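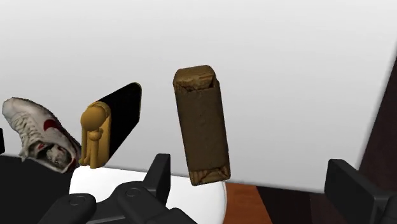

Amber Dekker wants to know whether anyone has gotten past tidying in simulation, and I would add a second thing to that. Is the gap in the picking up or in the deciding where things go? I look after a small hardware shop with a washroom and a back room that both collect clutter. Looking for a plain assessment of what a single arm can do in 2026. I have read the Plistent and Handico pages and they don't give failure rates.

Renji Higuchi
3 min read

Chantelle Visser

Picking up is mostly fine if the item is rigid and fits between two fingers. Small blocks and boxes are the easy case. Soft or crumpled items are harder, as the grasp point moves when the fingers close. Shoes fall in between – the shape is awkward but they hold up.

We ran 300 simulated pick attempts in April on mixed household items. The arm failed 8 of them on rigid blocks and boxes, and a lot more on everything else. Most of the bad ones were near an upright item that got knocked before the fingers reached the target.

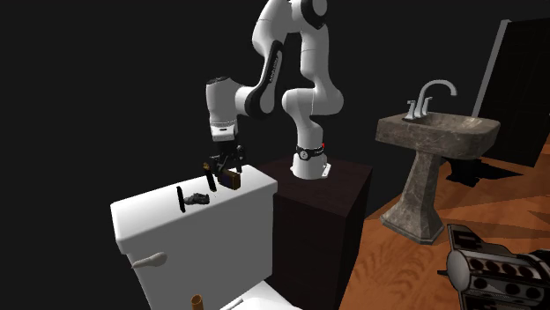
Simulated washroom: fixed arm, toilet tank lid as work surface, sink to the right.

Reach is the other limit. An arm on a pedestal covers what is next to it and nothing more. If your washroom and back room are separate, you need two arms or a mobile base. A mobile base brings its own problems with door thresholds.

Ekua Gbeho

no. get a shelf

Chiharu Fukuda

Deciding where things go is the weak part in my tests. The planner will take a list such as "blocks in the bin, shoes by the door" and follow it. Give it an item that isn't on the list and it either stops or picks the nearest category. I logged 592 placements with the Magesa planner and the unlisted items accounted for most of the wrong ones. 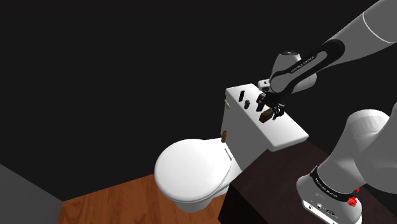
Simulation render. Credit: Chiharu Fukuda

Clearance matters more than people expect. On a tank lid the gripper comes down from above, so keep tall items away from the one you want moved. Wiping and scrubbing are a separate job. Contact force has to be controlled the whole time, and I would not plan on it for a shop washroom yet.

For Renji's case: sorting rigid stock into bins at a fixed bench is reasonable now. I would leave the washroom to a person and look again in 2 years.

Related
Zilbridge bench arm: mounting height
Two fingers or suction for boxed stock
Picking up laundry – any progress?
Do simulated pick rates carry over to a real shop?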